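Home office > Desks & desk storage > Two-panel desks
Search products, brands, SKU Go

Brudeten two-panel desk, light wood finish

Back in stock as of Friday, June 4, 2021. The March lot went fast, so if you were on the list check your email (and your junk folder).

Plain desk. Top comes as two panels that join on site, seam shows, it's meant to. Easier up a stairwell than one long slab, and if one side gets wrecked you replace the one side. Good for a laptop person with too many cables.

Quick specs
Price: $292, delivery extra
Assembly: 2 people, 30 minutes if you read the sheet first
Returns: 14 days, flat packed, all the hardware in the bag please
Colour: light wood only for now. Grey was discontinued, don't ask when, we dont know

What people put with it
- Follitz cardboard divider. Slotted, narrow compartments, stands up on the desk top. Cards, mail, thin notebooks. Not for binders, it will lean. Ships flat.
- Marchetti low shelving unit, white. Goes beside or behind. Fine for small electronics on top.
- Notirik cable clips, stick-on. Buy these. Cables will wander all over the top otherwise and then off the front edge.

Care
Damp cloth, dry cloth. No bleach, no melamine sponge. Coffee rings come off if you get them the same day. Felt pads are in the box for hard floors, leave them off on carpet. Re-tighten the centre bracket after the first couple weeks, the seam opens a hair as the panels settle and thats normal. If it's more than a hair call us.

Questions we get
Will it take a monitor arm? Yes, clamp type, back edge only, and keep it off the seam.
Can you join more than one desk? Yes, but the connector plate is a separate order.
Is there a drawer? No. Looking at it for next year.
Can I pick up? Yes, weekdays, call ahead so it's at the door. Bring a blanket for the panels, the corners mark easy.

Trade and school orders: ask for Keisha Pruitt, she does the quotes. Lead time is longer on anything over a pallet, shes upfront about it.

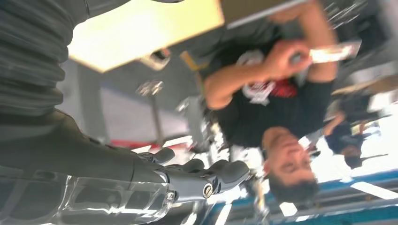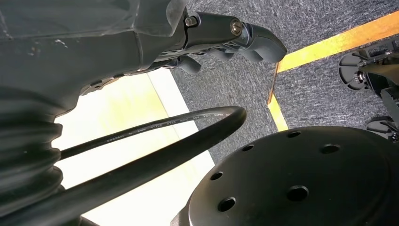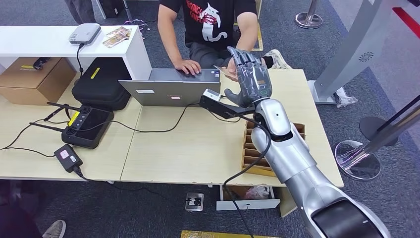 Last photo: desk in light wood, with a cardboard divider on the right side.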